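Workshop inspection checklist: benches, storage and general condition
Culholm site, Rooms 2 and 3. Completed by Sena Tetteh, May 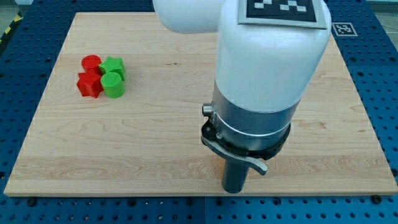
Work surfaces are inspected under section 1, before any machine guard or extraction point is opened. Each top is checked for splits, raised grain, lifted edges and fixing heads standing proud. Loose boards laid over a bench, such as a pale wooden board on a blue perforated table, are inspected as separate items and must lie flat without rocking. Small plastic parts left on a board are moved to a tray before the surface is checked. Perforated tops are also checked from underneath for burrs.

Key: S = satisfactory. A = action required. N = not applicable. R = repeat item from last inspection.

1. Work surfaces
1.1 Tops free of splits and splinters: S
1.2 Edges sound: A
Comment: Bench 4, Room 3, front edge lifting near the vice. Tape is not an acceptable repair. Glue and clamp, or replace the strip.
1.3 Legs level and feet fitted: A (R)
Comment: Bench 6 still on a folded card packer. Spare feet are in the Achterberg cabinet, second drawer.
1.4 Vices open and close fully: S

2. Floors and walkways
2.1 Main walkway clear to marked width: S
2.2 Floor free of oil, offcuts and cable: A
Comment: Extension lead run across the walkway between Rooms 2 and 3. Removed during inspection. If a supply is needed on that side, request a socket — do not relay the lead.
2.3 Non-slip strip at door intact: S
2.4 Access to the isolator, 700 mm clear in front: A
Comment: Pallet of sheet material stored there on arrival. Moved by Güven Ateş at the time. Floor marking is worn and should be repainted.

3. Storage
3.1 Racking upright and fixed to wall: S
3.2 Load signs present and readable: A
Comment: Sign missing from the end bay. Original reads 40 kg per shelf. Fit a replacement before the bay is reloaded.
3.3 Heavy items at or below waist height: S
3.4 Solvent cupboard closed, locked and labelled: S
Comment: Contents list does not match contents. Two tins of thinner not listed. List amended by hand, needs retyping.

4. Hand tools
4.1 Tools returned to board at end of shift: A
Comment: Board holds 53 positions. Three empty at time of check, all chisels. Two found in the sink area, one not traced.
4.2 File handles fitted and tight: S
4.3 Hammer heads secure: S
4.4 Blades covered or retracted: S

5. Electrical and lighting
5.1 Test labels in date: A
Comment: Butus bench grinder label unreadable. Taken out of use until retested.
5.2 Emergency stops tested, both rooms: S
5.3 Lighting adequate at all benches: S
Comment: One tube flickering over Bench 2. Adequate at present, reported to Telthorpe.
5.4 Emergency lighting held for 30 minutes: S

6. First aid and fire
6.1 First aid box stocked and in date: A (R)
Comment: Eyewash is almost out of date. Order placed last time does not seem to have been received.
6.2 Extinguishers on brackets, pins and seals in place: S
6.3 Fire door closes fully from any position: S
6.4 Assembly point notice displayed: S

Items marked R go to the top of the action list. Items 1.3 and 6.1 to be closed by Tuesday. Grinder stays isolated and tagged until a pass label is fitted.

Action list held by: Güven Ateş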